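Pushing Blocks for a Living: A Talk with the Maker of the Trorik Bench Kit

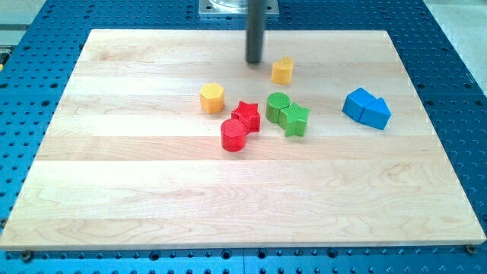 The Trorik board on its blue fixture table, with the eight shape blocks and the tip of the push rod.

Nidia Cáceres spent five years writing motion software for packaging lines before she started selling a kit that does nothing but push small blocks across a board. The kit is called Trorik. It consists of a wooden work surface, a set of blocks, a rod that mounts to an arm the customer already owns, and a software package named Allix that handles calibration, resets and logging. The price is $1,720 with software and $1,291 without.

I spoke with her and with Illia Lysenko, who wrote most of Allix, at their workshop behind the Arsenault building. The first thing I asked was why there is no gripper.

"A gripper adds a second problem," Cáceres said. "You close the fingers, and either you have the part or you don't. Most of what people then measure is grasp success. With a rod, the only thing you can do is make contact and move. If the part goes where you wanted, your model of the contact was good enough. If it rotates away from you, it wasn't."

The rod is a plain dark gray cylinder with a rounded tip. It went through several versions. The early ones were flat at the end, and they caught on the board whenever the height calibration drifted. Lysenko said the rounded end tolerates a small height error. He recommends running it with two millimeters of clearance and rechecking after every tool change.

"People skip the recheck," he said. "Then they send me a log file and ask why the arm faulted. I look at the height column first."

The block set has eight pieces in four colors. There are two stars and two cylinders, in red and green, plus a yellow heart, a yellow hexagon and a pair of blue pieces. One of the blue ones is a triangular prism. The repeated shapes are deliberate. A vision system that relies on color alone will do well on the yellow heart and badly on an instruction that concerns stars in general. One that relies on shape alone can't tell the red cylinder from the green one. Customers who test language-driven control, where an operator types something like "move the green star next to the heart," asked for this overlap early on.

I asked which piece is hardest.

"The stars, when they're touching something," Lysenko said. "A star beside a cylinder will turn around it. You push on one point and the contact moves to another point. The hexagon is easy. It has flat faces and it goes straight if you're near the middle."

Separating two touching blocks is one of the standard tasks in Allix, and the manual gives it more pages than any other. The recommended method is to approach along the line of contact and push slowly. Going in fast tends to carry both pieces. The software will plan the approach on request, but it won't choose which block to move first. Cáceres said that was left out on purpose and may be added.

The board generated more discussion than I expected. It is made of light maple-colored strips with a thin bevel along the front edge, and the grain runs side to side. Visible grain is a nuisance for some camera systems, and I put this to her.

"Yes, it's a nuisance," she said. "We had a plain white surface first. Everyone's detector worked on it, and then nobody's worked on the customer's table. I would take the complaint at the start."

There is also the matter of friction. Wood is not uniform. Sieglinde Kuhlmann, who ran the kit at Drillex through a trial of 700 pushes, reported that travel distance differed slightly depending on whether the block moved with the grain or across it. She sent me her notes. Across the grain, blocks stopped a little short of target. Her correction was a single scale factor on the cross-grain axis, and she considers the matter closed. She was less satisfied with the lighting guidance in the manual, which she called "one paragraph and a diagram." Her own setup needed a diffuser before the blue pieces were detected reliably.

Mounting is simple if you have a table with a regular hole grid. Two bolts go in at the front corners of the board. Kuhlmann wanted more hardware in the box. Cáceres disagrees and says the forces involved are too low to matter.

"You're pushing a toy block," she said. "If the board moves, you have hit the board."

Customers without a hole grid are supplied with clamps. These work, though the manual warns that the board position must be measured again each time they are loosened. With bolts, Lysenko says, he removes and replaces the board and carries on with the old calibration after a three-point check.

Resets are the weak area. After a run, the blocks have to be scattered again before the next one. Allix includes a routine that sweeps them apart with the rod, and it works until a block ends up near the edge, where the arm can't get behind it. The program then stops and asks for a person. Patricio Zapata, an early buyer who teaches an evening controls course, told me his students call this the most realistic part of the kit. He has fitted a low rim of foam strip along all four sides. Cáceres has seen it and does not object, but she won't ship one. A rim hides pushing errors that ought to show up in the results.

Arm compatibility is listed on the order form. The mount takes a standard flange, and an adapter plate is extra. Allix needs position control and a readable tool pose, and it does not use force sensing. Lysenko would like to support it – he has a test branch – but so few of the current customers have a sensor that it stays low on the list.

I asked what a buyer should do in the first hour.

"Calibrate the height," he said. "Then push the hexagon ten centimeters, measure it with a ruler, and do it again from the other side. Don't open the language module until those two numbers agree."

The next release of Allix is planned for September. It will change the log format, and older logs will need to be converted with a script included in the download.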